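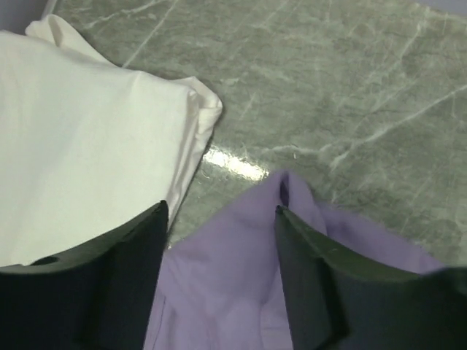

My sister did a season of this and still can't leave a restaurant napkin alone, writes one former folder, and we considered making that the whole advertisement. Legal adulthood and two working hands are also required.

Vindik Linen Services
Towel and Cloth Folders, part time, Irnarance site
Posted August 25, 2024

Vindik washes, dries, folds and returns cloths for restaurants, gyms, salons and one very particular dog groomer. The washing and drying take care of themselves. The folding has resisted every attempt at enthusiasm, so we are hiring 3 people to do it for money.

What you would do

Take a crumpled cloth out of a bin. Find its corners. All of them. Fold it flat, put it on the right stack, and go back to the bin. A good shift gets through about 1,404 pieces across the whole table crew, and no, you don't have to keep the tally yourself.

White goes with white. We mention it because of what happened in March, which the customer has been very gracious about.

You will learn two folds. The Square is for stacks and shelves. The Long is a narrow strip for gym customers who like to hang things over rails, and it goes crooked at one end for most people during the first week. You'll be shown how to fix it. You'll then be shown again.

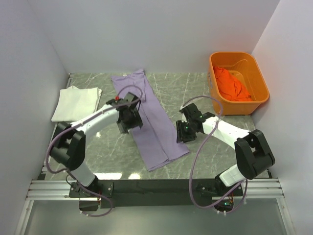
Do I need to have worked in a laundry before? Previous laundry work is welcome but we train everyone from the start, and people who have folded only their own T-shirts (badly) have done well here.

What we're looking for

Someone who can stand for most of a shift, with breaks. Someone who notices when a hem is slanting and is mildly bothered by it. If you are deeply bothered by it, please apply for inspection, which is listed separately under the Betex contract and pays a little more for the suffering.

You should be fine with repetition, lint, and other people's radio stations. Fragrance-free products only on shift, please.

What you get

Eleven hours a week to start, on a set schedule, with more available before the holidays. Paid training. A locker that closes if you lift the door first. Your own household sheets washed free once a month, although you fold those yourself. Fitted sheets are between you and your conscience.

How to apply

Stop by the front desk at the Irnarance site, or mail a short letter to Vindik, 1,952 Ban Road. Tell us when you can work and how soon you could start. No résumé needed. Letters may be folded any way you like, but we will look.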